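Product Review Unit: The Dadine Soft Gripper Kit
Handout for the third lab, August 2026
Instructor: Selma Tomić

We finally get to the kit I've been talking up since the first week! The Dadine is a two-finger gripper with a small camera at the wrist, and you'll review it the way a buyer would, with the arm running and the manual open next to you.

Start with the fingers. They're a fin-ray design: an outer frame with crossbars inside, like a ladder that narrows toward the tip. Push on the side of one and it curls toward your hand instead of away. I've shown this to students for years and I still love it. When the fingers close on something round, the inner faces bend to follow the curve – no force sensor needed for that part, the shape does it.

Compare this with the Kerwood from last lab, which has flat, stiff jaws. The Kerwood is better on boxes and square stock, and your review should say so if you find the same thing.

What to look at in your review

Setup. The manual is 7 pages long and skips the step where you zero the fingers. Zero them before you mount the camera.
Grip. Try thin-walled things: paper cups, drink cans, yogurt tubs. An opened can dents much more easily than a sealed one, so watch the walls as the fingers close.
View. Check how much of a label the wrist camera can read with an object in the grip. Small print on a shiny curved surface is hard, and glare makes it worse.
Wear. Our older pair of fingers is logged at 1342 cycles. Look for pale lines where the crossbars meet the frame, and write down what you see even if it's nothing.

Reading: the Kadrić chapter on compliant fingers, first half only. The second half is all math and we'll do it together in December.

For the write-up, go straight to the grip test. Pick one object with a curved side, hold it low on the body with both fingers, and save the wrist view along with your notes.

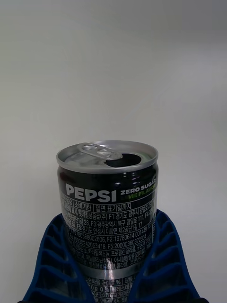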